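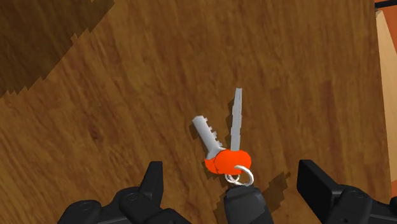

3. 시뮬레이션에서 열쇠 집기

3.1 왜 열쇠를 골랐는가

우리 조는 공동 작업실 Brergate에서 작은 로봇 팔을 만들고 있습니다. 팔의 이름은 Ilau입니다. 실제 팔을 움직이기 전에 시뮬레이션에서 먼저 연습을 시키기로 했고, 이 장은 그 부분에 대한 보고입니다. 앞의 1장과 2장에서는 부품과 배선을 설명했으므로 여기에서는 반복하지 않습니다.

처음에는 정육면체 블록을 집는 과제를 했습니다. 블록은 모양이 단순해서 어느 쪽으로 잡아도 결과가 비슷합니다. 그래서 두 번째 과제로 열쇠를 선택했습니다. 은색 열쇠 2개가 V자 모양으로 벌어져 있고, 아래쪽에 주황색 플라스틱 부분과 금속 고리가 있습니다. 열쇠 하나는 짧고 다른 하나는 더 길고 가늘어서 좌우가 대칭이 아닙니다. 이런 물체는 손가락이 어디에 닿는지에 따라 결과가 많이 달라진다고 생각했습니다.

3.2 장면 만들기

탁자는 나무 무늬를 입힌 평평한 면입니다. 무늬는 일부러 복잡한 것을 사용했습니다. Brergate의 작업대도 오래된 나무이고 긁힌 자국이 많기 때문에, 단색 탁자에서만 배운 프로그램은 나중에 실제 작업대에서 실수할 가능성이 있습니다. 탁자 위에는 열쇠 외에 다른 물건을 두지 않았습니다. 물건을 여러 개 두는 실험은 다음 단계의 계획입니다.

카메라는 그리퍼와 탁자가 함께 보이도록 설정했습니다. 화면 아래에 검은색 손가락이 왼쪽과 오른쪽에서 들어오고, 열쇠는 그 사이의 위쪽에 놓입니다. 손가락 끝과 열쇠의 간격을 같은 화면에서 비교할 수 있어서 편리했습니다. 단점은 그리퍼가 화면의 아랫부분을 크게 가린다는 점입니다. 열쇠가 너무 가까이 있으면 고리가 가려질 수 있습니다.

3.3 그림자 문제

그림자의 경계가 계단처럼 나옵니다. 왼쪽 위의 큰 그림자에서 제일 잘 보이고, 열쇠 오른쪽 아래의 작은 그림자도 같은 모양입니다. 원인은 그림자 맵의 해상도를 낮게 설정한 것입니다. 해상도를 높이면 경계가 부드러워지지만, 우리 노트북에서는 한 번의 연습에 걸리는 시간이 너무 길어졌습니다.

조 안에서 의견이 나뉘었습니다. 한쪽은 그림자가 실제와 다르면 학습에 나쁘다고 했고, 다른 쪽은 그림자를 아예 끄자고 했습니다. 결국 낮은 해상도를 그대로 쓰고, 빛의 방향을 매번 조금씩 바꾸는 방법으로 정했습니다. 이 방법이 제일 좋은지는 아직 확인하지 못했습니다.

3.4 연습 방법

시도는 모두 2000번 했습니다. 매번 열쇠의 위치와 각도를 무작위로 바꾸었습니다. 그리퍼가 열쇠를 탁자에서 들어 올리고 떨어뜨리지 않으면 성공으로 기록했습니다. 기록과 분류에는 우리가 직접 쓴 프로그램 Dhanial을 사용했습니다. Dhanial은 실패한 시도의 마지막 화면을 따로 저장하므로, 나중에 사람이 보고 원인을 적을 수 있습니다.

저장된 실패 화면 중에서 104개를 우리가 직접 읽었습니다. 제일 많은 원인은 손가락이 열쇠의 가는 날 부분을 잡으려고 한 경우였습니다. 날은 얇아서 손가락 사이에서 미끄러지고, 그때 열쇠 전체가 돌아갑니다. 주황색 부분을 잡은 경우에는 이런 실패가 적었습니다. 고리만 잡은 경우도 있었는데, 이때는 들어 올리는 도중에 열쇠가 흔들려서 자주 떨어졌습니다.

이 결과를 보고 목표 지점을 물체 전체의 중심에서 주황색 부분의 중심으로 옮겼습니다. 물체 전체의 중심은 두 열쇠 사이의 빈 공간에 가까워서 처음부터 좋은 목표가 아니었습니다. 블록 과제의 코드를 그대로 복사한 것이 우리의 실수였습니다.

3.5 실제 팔로 옮기기 전에 할 일

실제 Ilau의 손가락은 3D 프린터로 만들었고, 표면이 시뮬레이션의 손가락보다 미끄럽습니다. 손가락 안쪽에 얇은 고무를 붙이려고 합니다. 마찰 계수도 다시 측정해야 합니다. 지금 값은 인터넷에서 찾은 플라스틱의 값이므로 믿기 어렵습니다.

또 실제 카메라의 고정대가 아직 없습니다. 도면은 완성했고, 5월에 Skollham 발표회가 있으므로 그 전에 출력해서 조립할 예정입니다. 발표회에서는 먼저 블록을 집고, 시간이 허락하면 열쇠도 시도하겠습니다.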